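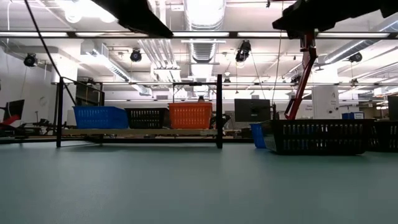

Bench 4 side, with the slotted baskets on the plank shelf and the red arm behind.

Priveo Basket Sorting Set
Supplied by Sotton. Page last revised 2023-08-21.

The Priveo set is a group of open bins, baskets and small props for research on robot picking and placing. It goes with the Bajpai method, in which an arm learns a sorting task from recorded demonstrations and is then tested with the containers moved to new positions. The containers are plain shop goods in a few strong colours, so a lab can replace a broken one locally.

What the method needs
A flat worktable, one or two arms with grippers, and a raised surface such as a board or low shelf. Bins should not be lined up exactly. In the Resus trials, led by Sioned Price, arms trained on neat rows did badly once a bin was turned by a small angle - loose rows gave steadier results.
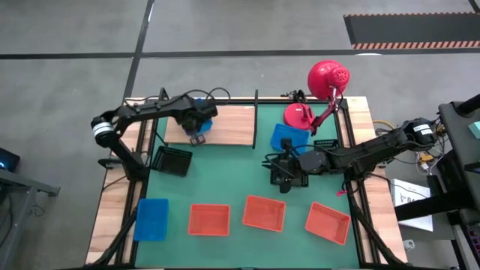 Can the set be used with a single arm?
Most of the tasks can, but the 34 that involve handing an item across need two.

Results so far
The May release covers 114 tasks and some 3000 recorded demonstrations. Each task was tested with 10 layouts that were not used in training. Most failures came at the point of release, with the item catching on the rim of the container. Mesh baskets were harder than solid bins, and the task notes list them separately.

Ordering
Sets are packed to order. Tables, arms and grippers are not included. Spare bins can be bought singly - please state the colour. The task notes and layout sheets come with every set, and labs that already own suitable containers can order the paperwork alone.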